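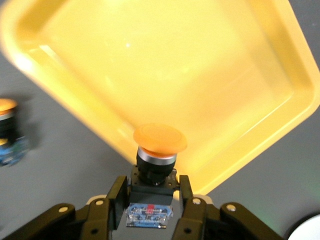
A pushbutton switch with an orange mushroom cap in the gripper at Starkora's Partington shop. A press-quality copy is available on request.

STARKORA PAUSES SWITCH HANDLING AT PARTINGTON AFTER GRIP FAULT, OFFERS FREE CHECKS TO CUSTOMERS

PARTINGTON – Hi everyone, Simone Fontes here. I run the handling group at Starkora, and I asked if I could write this one myself, so please forgive me if it doesn't sound like our usual releases. We had a fault on our switch cell in December. No one was hurt, the parts involved are worth very little, and I still think you should hear about it from us, especially if you run the same gripper software we do.

The cell picks up pushbutton switches, the kind with a big mushroom cap on top and a blue contact block underneath, and sets them down in a yellow tray. It's slow work for a robot because the switches are top-heavy and the arm has to take hold of them at the mounting bracket. Grab one too high and it swings. Grab one too low and you're pinching the contact block, and those housings don't like being pinched!

A little after 2:40 in the afternoon the gripper dropped a switch on its way to the tray. Fine, that happens, and the arm is supposed to stop and call somebody over. It didn't stop. It carried on to the tray, opened its fingers over nothing, logged a good placement and went back for the next one. Then it closed on that next switch with a lot more force than we had set, and we heard the housing crack from across the room. Zeyu Luo, our controls lead, was closest and hit the stop. (Yes, the real one, on the cell. We've had all the jokes about emergency stops and what we were handling that day, thank you.)

Zeyu spent the next couple of weeks on it and I'll give you the short version. Our gripper software, Breltent, decides whether it's holding something by looking at how far apart the fingers are when they stop moving. After a drop, the software was keeping the old reading for one more cycle. So it believed it had a switch when it had none, and on the next pick it thought the fingers hadn't closed enough and kept squeezing. Two mistakes from one stale number. Zeyu ran 300 picks on the bench with drops forced on purpose and got the same behavior often enough that we stopped calling it bad luck.

The part that bothers me most is the second half. A missed placement costs you a switch. Extra grip force when the arm has been told everything is fine could cost somebody a finger if they're reaching in to clear a part, and people do reach in. Our own written procedure let an operator open the side guard in slow mode to pick up a dropped switch. We've taken that out. The cell now has to be fully stopped, with the air and power off, before anyone goes near the table.

So what are we doing? We stopped the Partington cell the same afternoon and it has only run on the bench plan since then, with the guards closed and an engineer present. The corrected Breltent release clears the finger reading every time the gripper opens, and it checks the grip again halfway to the tray. If either check looks wrong the arm stops where it is and waits. We also put a hard ceiling on closing force that the software can't raise by itself. Zeyu has repeated the drop tests with the new version, around 200 of them, and the arm stopped every time. We're going to keep testing before we go back to regular production, and I don't have a date for that yet.

If you're a Breltent customer, please do this now. Turn off automatic retry after a drop (it's on the grip settings page, under recovery), and keep hands out of the cell unless it's fully shut down. The update is free and so is a visit from one of our engineers to check your force limits. We've written to every site we have on record, but people change jobs and email addresses, so if you bought a cell secondhand or you inherited one, call us anyway.

We've also asked Prudier, an outside machine safety firm, to go through our findings and the new release. They'll have the full logs, including the ones that make us look silly, and we'll post their report on our website when it's done, whatever it says.

Zeyu asked me to add a line from him, so here it is: "If your arm ever reports a placement and the tray slot is bare, don't clear the message. Stop the cell, save the log and send it to me. I'd love to see it."

And from me, a real thank you to the Partington crew, who lost a good chunk of their schedule to this and spent it helping us drop switches on purpose.

About Starkora
Starkora builds small robot cells for handling and testing electrical parts, and makes the Breltent gripper software used in them.

Press contact
Simone Fontes, Handling Group, Starkora, Partington
Customers with a Breltent cell should ask for Zeyu Luo in controls.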